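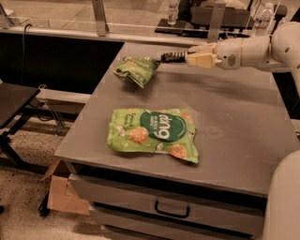
灰色带抽屉工作台上的两袋绿色包装零食，近处一袋印有“dang”字样。

Prokik推出Odito办公室零食混装盒，Utholm分装间同步启用新的台面作业办法

轻质袋装零食单独成层，客户可按楼层、按茶水间分别收货

Utholm，九月讯——办公室茶歇供应商Prokik宣布，旗下零食混装盒Odito即日起接受企业客户预订。Odito面向没有专职行政采购人员的中小型办公室，把米片、果干、坚果、饼干等独立小包装零食混装成盒，按客户选定的周期送到前台或茶水间。全部混装盒在Prokik位于Utholm的分装间内完成挑拣、检查、贴标和封箱，再交由配送合作方Ghumman运出。

与Odito一同启用的，还有分装间的一套新作业办法。Prokik在过去一段时间里重新安排了分装间的工作台、货架和待发区，并对袋装零食的摆放、外观检查和装盒次序作出了统一规定。公司表示，混装盒的品种比以往的单品整箱多，袋子的大小、软硬、充气程度各不相同，沿用整箱发货的做法容易出现薄脆食品受压、标签朝向混乱、同一盒内口味重复等情况，因此在产品上市之前先把分装环节理顺。

“客户打开盒子，先看到的是袋子，”Prokik分装业务负责人Lilla Rácz表示，“袋子压瘪了，或者正面全朝下，里面的东西再好，茶水间的同事也不太愿意拿。我们这次花时间最多的地方，就是怎么把袋子放好。”

Odito混装盒的规格

Odito共有三种规格，分别为小盒、中盒和大盒。小盒供人数不多的办公室或单独的会议室使用，盒身较矮，可以直接放进抽屉柜或者摆在打印机旁的矮柜上。中盒是三种规格里的主推规格，适合一般的茶水间，盒盖可以向后翻折，立在盒子后方，作为品种说明板使用。大盒内部带有可以抽出的隔板，适合有多个部门共用茶水间的客户，隔板抽出之后也可以当作一个普通的周转盒。

盒内品种按四个大类配置：薄脆类、坚果类、果干类和烘焙类。薄脆类包括米片、薯片以及其他烤制薄片；坚果类包括原味和调味坚果；果干类包括水果干和椰子制品；烘焙类包括饼干、小面包和谷物条。客户下单时可以选择由Prokik按默认比例配置，也可以提高或者降低某一类的比例。四个大类里，客户可以整类去掉不需要的一类，空出来的位置由其余各类补足。

品种会随进货情况调整。Prokik不承诺某一品牌或者某一口味在每一期都出现，每期的实际品种以盒内所附清单为准。清单按大类排列，写明品名、口味和保质期，并在需要留意的品种旁边标出过敏原提示。过敏原信息以各产品原包装上的印刷内容为准，清单仅供快速查看。

Odito不拆分任何原包装。所有零食都以生产商的原袋、原盒装入，不做散装称重，也不做二次封口。客户收到之后，可以在原包装上查看配料表、营养成分和生产商信息。

分装间的台面安排

Utholm分装间以带抽屉的工作台为基本单位。每张工作台对应一个作业位，台面用来放正在处理的零食和打开的盒子，抽屉用来放标签、裁纸刀、封箱胶带和备用清单。按照新的作业办法，裁纸刀和胶带切割器用完之后放回抽屉，不得与袋装零食一起留在台面上。Prokik说，这一条在试行期间争议较多，因为来回开关抽屉会让节奏慢一点，但袋子被刀尖划破以后很难当场看出来，往往要等薄脆食品受潮变软才会发现，所以最后仍然保留。

台面上不堆高。袋装零食从周转箱取出以后，在台面上单层铺开，袋与袋之间可以挨近，但不互相叠压。铺开之后，先处理靠近台边的，再处理靠里的。检查合格的袋子进盒，需要复查的袋子移到台面一侧，由当班组长看过之后再决定去留。周转箱放在台旁的地架上，不上台面。

试行初期，分装间曾经在台面上贴过分区胶条，把待检、已检和复查三块区域隔开。用了一阵之后胶条边缘翘起，容易粘住轻的袋子，清洁时也不好擦，现已全部撕去，改为按照先外后里的次序作业。清洁要求也随之简化：每批作业开始前擦拭一遍台面，品类更换时再擦拭一遍，含坚果的品种安排在同一批次的末尾处理。

货架的变化相对小一些。常用品种放在伸手可及的中间层，大袋和整箱放在底层，空盒和隔板放在顶层。货架标签改用大号字体，写大类和到期月份，不写供应商内部编号。分装人员提出，内部编号在找货时几乎用不上，反而会把真正要看的保质期挤到标签角落里，这个意见被采纳。

袋装零食怎样检查

袋装零食的外观检查看封口、袋身和印刷三项。封口检查两端，压痕应当连续，没有开缝。袋身检查有无破孔和明显的渗漏痕迹。印刷检查品名、口味和保质期是否能够辨认，保质期模糊或者被折痕遮住的，先把折痕抚平再看，仍然看不清的不进盒。

袋身起皱不作为退出理由。充气包装在运输途中难免互相挤靠，表面出现褶皱是常见的事，只要封口完好、袋内食品没有大面积碎裂，就按合格处理。Prokik在作业办法里专门写明这一点，目的是减少不必要的剔除。此前有分装人员把表面发皱的袋子一律挑出来，复查之后大多数又放了回去，来回搬动反而增加了压碎的可能。

怎样判断袋内是否碎裂，作业办法给出的方法比较简单：把袋子平放，用手掌轻托一端，略微抬起，听袋内的声音，再看袋内食品滑动的情况。不允许捏压袋身。米片和薯片这类薄脆食品尤其怕捏，隔着包装捏一下，外观看不出变化，里面已经断开。坚果和果干没有这个问题，可以直接看袋身。

拿取的位置也有规定。小袋装从封口边缘处拿起，不从袋身中间抓握；较大的袋子用双手托底。铺在台面上的袋子如果朝向不一，在装盒时再统一调整，不必在检查阶段逐个转正。Lilla Rácz解释说，这样做能省下不少动作。“袋子在台上横着、竖着都可以，字朝哪边也没关系，”她说，“进盒的时候把正面朝上，转一次就够了。”

装盒的次序

装盒按照由重到轻、由硬到软的次序进行。坚果和谷物条放在底层，饼干盒和小罐放在四角，果干放在中间，薄脆类留到最后，单独放在最上面一层。最上层与盒盖之间留出空隙，用一张折起的牛皮纸压住，防止袋子在搬运时滑动。牛皮纸不揉成团，折成扁平的长条，客户取出之后可以直接投入废纸回收。

同一口味的零食不放在一处。以椰子口味为例，如果一期里既有椰子味的米片，又有椰子干，前者归入薄脆类放在上层，后者归入果干类放在中层，清单上也分开列出，方便不喜欢这一口味或者需要避开椰子的同事辨认。颜色相近的包装也尽量错开。绿色、黄色的包装在零食里很常见，几种不同的产品放在一起，远看容易当成同一种，补货的人也会误以为某一种还有很多。

盒子装好以后，清单放在牛皮纸上方，印字一面朝外。随后合上盒盖，在盒盖短边贴上写有客户名称、楼层和茶水间名称的标签。标签贴在短边，是考虑到多数办公室把盒子推进架子里存放，短边朝外，长边和顶面反而看不见。首批试用客户中有几家提出过这个问题，Prokik据此修改了贴标位置。

装盒完成的盒子在待发区放置时，小盒可以叠放，中盒和大盒不叠放。交给Ghumman之前，由待发区人员按照送货路线重新排列，先送的放在靠门的一侧。Ghumman使用带隔层的周转笼运送Odito，笼内不与饮用水、咖啡豆等重货混放。

试用情况

Odito在正式接受预订以前，已经在40家办公室进行了试用。参加试用的客户包括设计工作室、会计事务所、语言培训机构和物业服务公司，办公地点以Utholm市内为主。试用期间，客户收到的是统一规格的中盒，品种由Prokik配置，行政人员在每期结束时填写一张反馈表，写明哪些先被取完、哪些剩下、盒子放在什么地方。

反馈表显示，盒子摆放的位置对取用影响较大。放在咖啡机旁边台面上的，各类零食取用得比较平均；放在吊柜里的，往往只有靠外的几包有人动过。Prokik因此在中盒上采用了可以立起的盒盖，并且在随附说明里建议客户把盒子放在齐腰高的台面上，不要放进吊柜。没有台面可用的办公室，可以把大盒的隔板抽出来，当作托盘放在矮柜顶上。

薄脆类最先取完的情况比较普遍，坚果类次之，果干类在下午取用得多一些，烘焙类则与各办公室是否提供早餐有关。有一家语言培训机构提出，薄脆食品在上课时声音太大，希望教室所在楼层少放，公共区域照常。Prokik在正式版里增加了按楼层分别配置的选项，同一客户名下的不同茶水间可以采用不同的比例，分盒装好，一次送到。

也有意见没有被采纳。部分试用客户希望把零食改为散装，放进透明罐里，看上去更整齐。Prokik考虑到原包装上的配料和保质期信息会随之丢失，散装食品在公共茶水间里也不易保持干净，决定继续采用独立小包装。另有客户希望每期指定固定品牌，由于混装盒的进货方式所限，目前只能通过单品整箱业务满足。

试用期内收到的问题中，袋子受压和标签不清两类较为集中，正式版的单独成层和短边贴标都是针对这两类问题作出的调整。另外，有客户反映纸盒提手处的开孔太小，戴着手套提不住，盒子供应商已经把开孔加宽，新盒与旧盒在库存用完之前会同时使用，两者内部尺寸一致。

下单与送货

企业客户可以通过Prokik的客户页面或者客户经理预订Odito。首次下单时需要填写办公地点、收货时间段、茶水间名称以及各大类的比例，之后如无改动，按同一设置续送。需要改动的，在下一期分装开始之前提出即可；分装开始以后提出的改动顺延到再下一期生效。

从分装间收到订单到盒子封好待发，每盒的台面作业时间约为15分钟，大盒和带有分楼层配置的订单会长一些。Prokik没有对单盒作业时间设定上限，也不以盒数作为分装人员的考核依据。公司表示，装得太急，最先受影响的就是最上面那层薄脆食品。

送货由Ghumman负责，一般在上午进行。前台无人签收时，盒子可以放在客户事先指定的位置，但不放在室外、暖气旁或者阳光直射的窗边。客户如果希望送货人员把盒子直接摆到茶水间台面上，可以在下单时注明，大楼管理方允许进入的，不另外收费。

收到盒子以后，如果发现有封口开裂、袋身破孔或者保质期无法辨认的品种，客户可以在反馈表上写明品名，Prokik在下一期补上同类产品，不要求寄回原物。整盒受压严重的，可以联系客户经理安排重新配送。单纯的袋身起皱不在补货范围之内。

存放建议

随Odito附送的说明里列有几条存放建议。盒子应放在干燥、通风的地方，远离水槽和热水器出水口。打开的小袋请尽快吃完，不要折起来放回盒内，以免碎屑和油迹沾到其他包装。盒内品种取走一半以后，可以把剩余的袋子往前挪，空出后半部分，后面取的人不用翻找。

保质期较近的品种在清单上列在每一类的最前面。行政人员每期清点时，只需要先看清单前几行，再到盒里核对即可。临近到期而没有人取的，可以集中放在一个单独的篮子里，请同事优先取用。新一期送到时，旧盒里剩下的零食可以移入新盒最上层，旧盒压平回收。

纸盒、隔板和牛皮纸都可以作为废纸回收。零食包装袋的回收方式请以各产品包装上的说明和当地的分类规定为准。

分装间参观

为了方便客户了解作业过程，Prokik在九月开放Utholm分装间的预约参观。参观者可以看到进货、台面检查、装盒和贴标各个环节，并可以在工作台前尝试自己配置一只小盒。参观结束以后，这只小盒可以带走。分装间内有含坚果、芝麻和椰子的食品，对此类食品过敏的参观者请在预约时告知。

参观请穿平底鞋，长发请束起，饮料请留在接待区。分装作业在参观期间照常进行，请不要触碰台面上已经铺开的袋子。学校和培训机构的团体参观需要另行安排，请与媒体与客户联络处联系。

后续安排

Prokik计划在Odito运行一段时间以后，根据反馈表调整各大类的默认比例，并考虑增加不含坚果的固定配置。不含坚果的盒子需要在单独的时段、单独的工作台上分装，相关的清洁和存放办法还在拟定，目前没有确定的推出时间。公司同时在比较几种更薄的隔板材料，希望在不增加盒身高度的前提下，给最上层多留一点空间。

“盒子再高一点当然好装，可是很多茶水间的架子就那么高，”Lilla Rácz说，“试用的时候我们去看过几家，有的架子上面就是微波炉，盖子根本翻不开。所以我们宁可在里面想办法，外面的尺寸先不动。”

单品整箱业务不受此次调整影响，现有客户的订单、价格和送货时间均保持不变。同时订购整箱和Odito的客户，可以选择合并送货，整箱放在周转笼下层，混装盒放在上层。

关于Prokik

Prokik是一家办公室茶歇供应商，总部和分装间均设在Utholm，业务包括袋装零食、咖啡与茶、一次性杯具以及茶水间小型收纳用品的供应。公司服务的客户以中小型办公室为主，提供单品整箱和混装盒两种供货方式。

关于Ghumman

Ghumman在Utholm及周边地区从事办公用品和预包装食品的市内配送，为企业客户提供定时送货、楼内搬运和空箱回收服务。

编辑注意

Odito为Prokik的产品名称，请保留首字母大写。文中及图片中出现的其他产品名称和商标归各自所有者所有，其出现不代表相关品牌与Prokik之间存在合作或者认可关系。每期混装盒的实际品种以盒内清单为准。

媒体垂询及参观预约

Prokik媒体与客户联络处
联系人：Lilla Rácz
地点：Utholm分装间接待区
采访和拍摄请提前预约，并注明所需语言及到访人数。

（完）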